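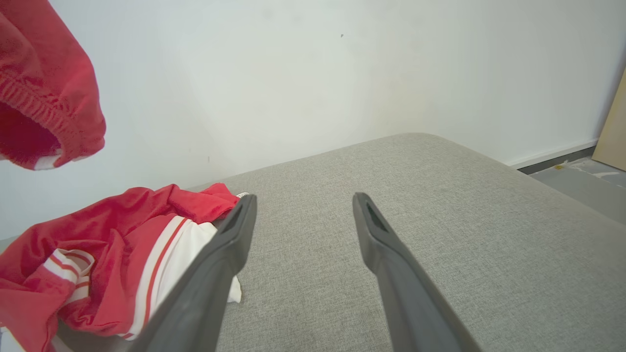 Soudabeh Najafi

Fiction > Short pieces > Tindcombe stories

Reading time: 2 minutes

Vivska asked for the red one again, so I put it on the gray cushion and made it into a heap.

"Not so neat," said Safavi from behind the screen. "People do not drop their clothes like this."

I picked up the jacket and dropped it as my son drops his, with one sleeve inside out. Safavi was content. I took the handles, the fingers opened, and we began number 171.

The work was simple to explain. I moved the handles, the gripper moved with me, and the machine kept everything: how I came near the cloth, where I closed, how I lifted. Later a system in another building would study my mornings and learn to fold. We needed 184 examples of the red tracksuit before the end of the day. After it came the towels.

In October, when I started at Stirkine, I was proud of my clean examples. I went directly to the collar, closed, lifted, laid flat. Then Safavi told me that the clean ones were only half of the job. The system must also see a person miss the cloth and try again.

"So I must make mistakes?"

"You make them already," he said. "Only do not throw them away."

I had thrown away many. I did not tell him how many.

My mother folded for a hotel in Tindcombe for most of her life. She had one small movement – a shake of the wrist before she laid the sleeve down – and I have it also. I never learned it. I only stood near her for years, at the height of the table, holding the pins.

At number 171 I closed on the white stripe and lost it. I opened, came back lower, and took it. Then, before I laid it down, my wrist gave the little shake.

Safavi looked up. "What was that?"

"It takes out the creases."

"With this fabric?"

"No," I said. "With this fabric it does nothing."

He had his finger above the delete key. I waited with the handles in my hands. Then he typed a short note and saved the file, and asked me to make the heap again, a bit more to the left.

Contact the editors | © Soudabeh Najafi | Back to top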